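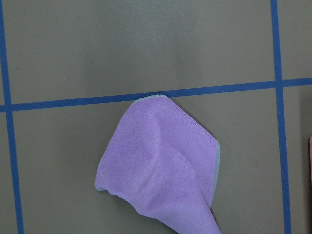
Figure 2. The purple cloth on the taped board, seen from the wrist camera. Blue tape marks the cell borders.

4. The Cloth Task

4.1 Why we picked cloth

By the time we got to June our club had a robot that could pick up blocks pretty well, and we were all a bit bored with blocks. A block has the same shape every time you put it down! So when Fuad Belay (he's the one who kept the build log, and a good chunk of this section comes out of it) said we should try folding laundry, everybody got excited for one whole meeting, and then we read some papers and got a lot less excited. Folding is hard. People with far more money than us find it hard. We settled on something smaller: take one crumpled microfiber cloth, find its edge, and drag it into the cell the judge calls out. We call this the Nemar task in the rest of the paper, after the name of the folder it lived in.

I'll admit I voted against it at first. I wanted to sort bolts. I've come around.

4.2 The board

Our board is a matte olive-gray surface with strips of bright blue tape running across it, two one way and one the other in the part you can see in Figure 2. We laid the tape by hand, and it shows. The lines lean a little and the edges wander if you look closely. We talked about redoing it with a ruler and a proper knife, but the vision code finds the tape by color first and only then fits a line through it, so a bit of wobble gets averaged out. What did matter was the shine. An earlier board was glossy, and the ceiling lights made white streaks right where the code wanted to see tape, which drove us up the wall for weeks.

The light still isn't perfectly even. Toward the right side of Figure 2 the board goes a shade darker, and our first color threshold was tight enough that a change like that could break it. We loosened the threshold on brightness and kept it strict on hue. Blue stays blue in a bit of shadow, or blue enough for us.

4.3 What the robot has to look for

The code that looks at the cloth is called Drusier, and it has one job, which is to give the arm a good place to grab. We tried two ways of choosing that place.

The first way was the lazy one (my idea, sorry). Find all the purple pixels, take the middle, go there, close the gripper. This works surprisingly often for picking the cloth up, and it's hopeless for moving it anywhere neatly, since you end up holding a fistful from the middle with all the corners dangling. On a cloth bunched up like the one in the figure, the middle is all ridges and folds, and you can't say which layer you're going to get.

The second way was to look for the hem. Our cloth has a thin binding in a pale gray-blue, and against the purple it stands out pretty nicely. In Figure 2 you can follow it along the top by the tape and then again down the right side. Those are the bits Drusier wants. The lower end, where the fabric pinches into a kind of tail, is exactly what it should stay away from, and we added a rule that throws out any grab point where the purple region gets too narrow.

There's an annoying catch, though. The binding is pale gray-blue and the tape is blue, and they can end up right next to each other, as they do along the top of the cloth here. Our early code happily decided that tape was hem and tried to pick up the board. Fuad fixed it by asking how strong the color is as well as which color it is: the tape is a really saturated blue and the binding is washed out, so once you use both numbers they separate fine. I'd suggest this to any other team using tape, or just buy tape in a color your cloth doesn't have anywhere on it, which is what we should have done.

4.4 Gathering the pictures

We wanted our own pictures to tune all this on, so we spent many afternoons dropping the cloth, saving a view from the wrist, picking it up and dropping it again. The full set has 2,048 pictures. I labeled a lot of them by drawing along the visible hem with a mouse, and my lines got worse as the evenings went on, so a second person went over them later and redrew the ones that drifted.

We didn't clean up the background for these, and other things were allowed to be on the board. In Figure 2 a sliver of something pinkish-red is just poking in at the right. We kept pictures like that in the set on purpose. A red-pink object is close enough to purple to fool a sloppy threshold, and the version of Drusier that had only ever seen a bare board got confused by it much more than the later one.

One choice I'd defend is shooting from straight above with the arm's fingers out of view. Tsegaye, the other team in our league, keeps the fingers in the picture so they can watch the grab as it happens, and they have good reasons. For us it made the first look simpler. All the code has to sort out is board, tape, cloth and whatever else has ended up there, and the grab itself goes by the position we worked out beforehand.

4.5 Trials

We ran 104 trials for the final comparison, half with the middle-of-the-cloth method and half with the hem method. A trial counted as good if the cloth ended up with no part of it past the tape of the called cell. Touching the tape was fine. We argued over that rule for ages and then used the one from the Nemholm rulebook, which says the same thing in a longer way.

The hem method did better, and the gap was widest when the cloth started out badly bunched. When no binding was showing at all, the two did about equally badly, and for those starts we let Drusier fall back on the middle, give the cloth a small lift and a drop, and look again. The results for each kind of start are in Section 5, along with the runs we had to throw out when the wrist cable came loose.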